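Wiping Down an Office Chair

I put this off since March, so my black chair was due! You'll want one soft cloth (mine's purple) and a little dish soap in warm water.

1. Wring the cloth out hard and bunch it up – a wad gets into folds better than a flat cloth.
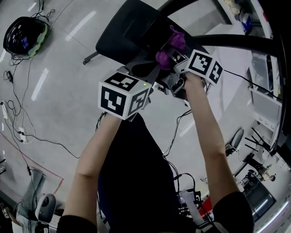
Purple cloth, black chair.

2. Start with the seat pad, then work along the sides and down to where the padding meets the base. Crumbs love that spot, so go slow and refold the cloth when it looks grubby.

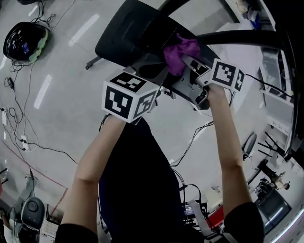
3. Do the legs and casters last, then leave the chair alone for an hour – longer if the padding still feels damp.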